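September 11, 2018
Bread staling, second round

Picked up where the August loaves left off, meaning I threw out the August loaves. The one labeled "control" had a smell I will be carrying into retirement. Cuiping wants it noted that she labeled it and did not leave it in the drawer. Noted.

Question is the same as before: how much of what people call stale is water leaving, and how much is starch setting up with the water still inside. Everyone at Skolau believes it's the first one. The textbooks say mostly the second. I would like to have a number of our own before the next argument.

Setup: white pan loaves from the Skingate oven, same dough, same morning. 600 g dough per loaf. Sliced, ends discarded (eaten). Three groups:

Bag, room temp
Bag, fridge
Open shelf, room temp

Scale is the small one with the cracked window. Drifted upward all morning until I moved it off the bench that shares a leg with the mixer. I have written "move the scale" in this notebook before. Past me was right and also did not move the scale.

Firmness by the squash method: 200 g weight on a slice, wait, read the dial, swear, read the dial again. Povilas has offered to build a proper plunger with a guide tube. He has been offering since the spring. Until then the weight wanders off to one side on any slice with a big hole in it, and I'm rejecting those by eye, which is bias, and I'm writing down that it is bias so that it looks like method.

Weights, day one to day two: open shelf group lost plenty, as you'd expect of bread left on a shelf. Both bagged groups barely changed. But the fridge slices were clearly firmer than the room temp bagged ones, and at the same weight. So that's the result, or the start of one. Bread kept in the fridge goes stale without drying out. My grandmother kept hers in a tin and would have told me this for free.

Huệ did the blind chew with her eyes shut, on principle. She put the fridge slices and the open shelf slices together as "old" and the bagged room temp ones as "fine, could use butter." Asked if she could tell the two old ones apart, she said one was dry old and the other was leather old. Put that in the write-up. Liesbeth will take it out of the write-up. 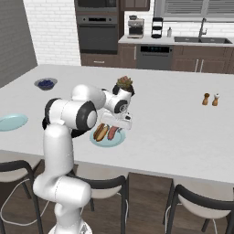
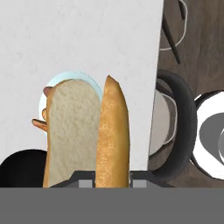
First: hot dog and bare sausage, blue plate. Second: white slice and baguette, upright.

Reheating. The idea is that if the starch has set, heat should loosen it again, and if the water has gone, no amount of heat will bring it back. Warmed slices from each group in foil, low oven, then the squash test while still warm. Fridge slices came back nicely, close to fresh on the dial. Open shelf slices got a bit softer and then went to rusk. I liked this so much I ran it again and got the same thing with a worse spread. The spread is the dial. I'm almost sure the spread is the dial.

Also, the revived ones don't stay revived. Left on the bench over lunch they were firmer than before I started. I should have been logging that and was at lunch.

Things that went wrong, in no order:

Oven thermometer reads 100 with the door shut and the oven off. New one on order from Pridotico, who have confirmed the order twice and the delivery never.

Bag on the second fridge loaf had a pinhole. Found it by wondering why that loaf was behaving like the open shelf. Dropped it from the set. If I'd liked its numbers I might not have gone looking, so I've now checked all the other bags too. They're fine.

Lingyun used two of the room temp slices for a sandwich. They were in a bag marked DO NOT EAT, which she says she took as advice. Down to 3 usable slices in that group for tomorrow, so tomorrow's average will be a polite fiction.

Han flour vs. the usual: not started. I keep putting it on the list and it keeps surviving. The Han has a bit more protein according to the sack and takes up more water, and I'd guess it firms slower, but I also guessed the control loaf was good for another week.

Freezer group. Liesbeth asked why there isn't one. There isn't one as the freezer is full of someone's stock bones. If freezing goes past the bad temperature quickly enough, the bread ought to come out close to where it went in, and it would be the obvious thing to tell anyone who asks what to do with half a loaf. Ask about the bones.

To do:
Move the scale for good. Tape the bench where it goes.
Remind Povilas re plunger, nicely
Warm slices again, this time read the dial on a timer through the cooling
Freezer, pending bones
Separate shelf for sandwich bread, clearly marked, at Lingyun's eye level
Bake one extra loaf per batch and call it loss

Crumbs in the dial housing again. Blew them out. Zero moved. Re-zeroed and marked the page, readings before this line are on the old zero.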